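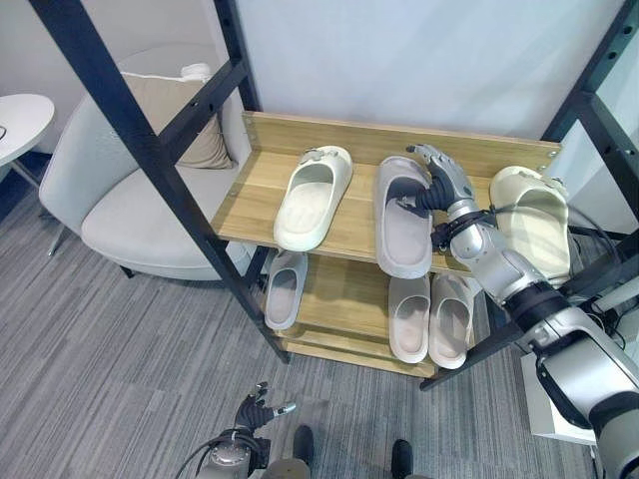 Tips > Entryway > Shoes

Sorting a slipper rack in under 10 minutes

Quick one. Works for slides, house slippers, anything without laces.

Take everything off. Yes all of it. Wipe the shelves with a damp cloth, then a dry one. Wood shelves don't like sitting wet.

Check the screws while it's bare. Snug, don't crank them. Mine is an Andero two-shelf and the top one works loose every couple of months.

Match pairs on the floor first. Pale slides all look alike from above, so flip them over and read the size. Off-white and light gray get mixed up constantly at my house. Anything with no partner goes to one side till the end.

Now put back:

- Pairs together, touching. No gap inside the pair, small gap between pairs.
- All toes the same way. I do toes to the back on top so you can grab the heel.
- Everyday ones up top, guest ones on the lower shelf.
- Push them in untill the heel clears the front edge. Anything hanging over gets kicked.
- Don't carry them by the strap if it's a soft one, it stretches. Molded straps are fine.

Dirty footbeds: warm water, drop of dish soap, old toothbrush. Rinse. Air dry overnight, away from the heater. Light colors yellow if you leave them in a sunny window so dont.

Redo it every 2 weeks or so. Takes less time each go.

95 shares | 2 comments
Contact | © Erkemthorpe Home Notes | Back to top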